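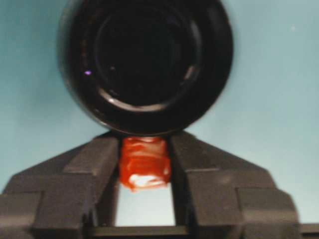 Black rings, with a bit of red under them.

I bought my niece a Zavstead baby blanket on Wednesday, $69 with the gift box, and I'm still grumpy about the box! It added 18 dollars and it's going straight in the recycling.
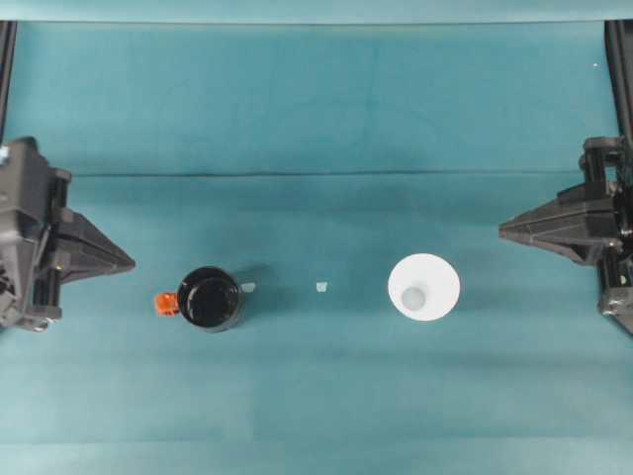

My friend Hui-mei Hsu says the box is half the present (she keeps hers for photos). Fine, but a newborn can't read a gift tag. I'd take a second blanket and a paper bag any day, and I wish more baby shops would let you skip the ribbon at checkout.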